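Barrinhas, "fonte de fibra" e a arte de vender sobremesa como se fosse almoço. Um fio comprido, aviso já.

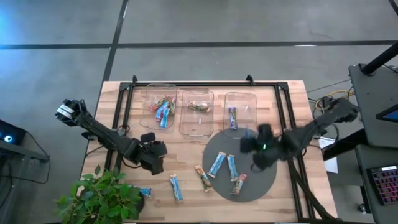
Oisín Mac Giolla
Escreve sobre rótulos, supermercados e promessas em letra pequena

1/ Na segunda-feira abri a gaveta da secretária e encontrei o meu lanche de sempre. Li o verso da embalagem pela primeira vez em meses. O primeiro ingrediente era xarope de glucose. O segundo era aveia. À frente, em letras grandes, só se falava da aveia.

2/ Não estou a dizer que alguém mentiu. A aveia está lá. Mas a lista de ingredientes vem por ordem decrescente de peso e a frente da embalagem vem por ordem de simpatia, e quem compra à pressa só vê uma delas.

3/ Caso Prametti, que me mandaram meia dúzia de leitores. A barra "de amêndoa e mel" declara 2% de mel. O resto da doçura vem de três açúcares com nomes diferentes, espalhados pela lista, de maneira que nenhum chega ao topo. Somem-nos e digam-me em que lugar ficavam.

4/ Escrevi à marca a perguntar. Responderam que o mel "contribui para o perfil sensorial do produto". Continuo sem saber o que isto quer dizer e suspeito que quem escreveu também não.

5/ Depois há a palavra "natural". Pedi à Nuala Fahy, que passou anos a rever rótulos para cadeias de supermercados, que me explicasse o que garante. Resposta dela: "Depende de a que palavra vem colada." Aroma natural tem regras. "Sabor natural da montanha" é poesia.

6/ O mesmo com "sem açúcares adicionados". Pode ser verdade e a barra ser quase toda pasta de tâmara. Gosto muito de tâmaras. Só não me peçam para fingir que são um legume.

7/ E a proteína. A Otercombe lançou uma linha com a palavra PROTEIN a ocupar metade do papel. Comparei com a barra normal da mesma marca: a diferença são 5 gramas por unidade, e a nova é maior. Por cem gramas, a distância encolhe bastante. O preço, esse, não encolheu nada.

8/ Já me vão dizer que as pessoas sabem ler. Sabem. Também sabem que têm um comboio para apanhar e uma criança a puxar-lhes o casaco. O corredor das barrinhas está desenhado para essa pessoa, e não me parece que seja por amor a ela.

9/ A porção é o meu truque preferido. Há embalagens em que os valores em destaque são para meia barra. Quem é que come meia barra? Guarda-se a outra metade onde, no bolso do casaco?

10/ Um leitor de Ernside contou-me que o ginásio lá da terra vende as barras da Wysocka ao balcão com um cartaz a dizer "recuperação inteligente". Perguntou ao funcionário o que havia de inteligente. "É o nome da gama." Pronto, estamos esclarecidos.

11/ Fui ver a gama. Mais de 20 ingredientes, dos quais reconheci talvez metade. Ingredientes que não reconheço não me assustam por si – a lecitina é uma coisa perfeitamente banal. O que me irrita é pagarem a um designer para desenhar uma folhinha verde por cima deles.

12/ Sobre a fibra, com justiça: algumas destas barras têm mesmo bastante. Muitas vezes é inulina, ou fibra de chicória, acrescentada para o número subir. Conta como fibra no rótulo. Se substitui um prato de feijão, tenho as minhas dúvidas, e a minha barriga tem ainda mais.

13/ Perguntam-me sempre qual é "a melhor". Não faço listas dessas. No dia em que fizer uma, alguém a cola num expositor e passo eu a ser a folhinha verde.

14/ O que faço, para o que valer: viro a embalagem, vejo os primeiros ingredientes, procuro a coluna por cem gramas e ignoro a outra. Demora menos do que escolher o sabor.

15/ A Nuala acrescenta uma coisa que eu não fazia: comparar com a bolacha da prateleira ao lado. Experimentei. A bolacha de aveia mais barata da loja tinha menos açúcar do que duas das barras "de bem-estar". Estava na prateleira de baixo, claro, à altura dos joelhos.

16/ Para quem anda a responder que sou contra as barrinhas: comi uma enquanto escrevia isto. De chocolate. Dizia "energia" na frente, e nisso ao menos não há engano, que energia é o nome técnico das calorias.

17/ Atualização, porque perguntaram: não, não recebi nada da Prametti nem de ninguém. Recebi foi um comunicado da Otercombe sobre "escolhas conscientes", com 1710 palavras. A palavra açúcar não aparece em nenhuma delas.

18/ Se tiverem rótulos estranhos, mandem fotografia do verso, por favor. Da frente já tenho que chegue. Amanhã respondo às perguntas sobre os cereais de pequeno-almoço, que merecem um fio só deles.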